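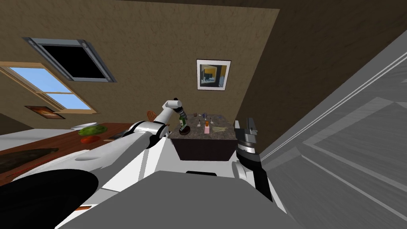
About Stulter

Stulter is a contract testing lab for PC games. We measure how a build runs on a fixed set of hardware and report the results to the studio before release. Most of our clients are small and mid-size developers that do not keep a hardware library of their own.

The lab was started by Everaldo Lins, who had worked on frame pacing for the racing game Skumach and remains our technical lead.

What we test

A standard run covers 30 desktop and laptop configurations, from integrated graphics to current high-end cards. Each build is run at 1080p, 1440p and 4K with every quality preset. We log average frame rate, 1 percent lows, video memory use, load times and shader compilation stalls. A full run takes six working days. Driver regression checks are booked separately and take two.

Studios use the report to set their minimum and recommended specifications. We do not write the store page text, but we will review it against the data on request.

Tools

Capture and logging are handled by Kevis, our in-house benchmark runner. It replays recorded input, so each pass follows the same route through a level. Kevis supports DirectX 12 and Vulkan. Results are exported as CSV with the raw frame times included.

Company

We have tested almost 100 titles to date. In April the lab moved to larger premises in the Chauhan building, where each test bay has its own power circuit and temperature logging.

Builds are stored on an isolated network and deleted when the contract closes.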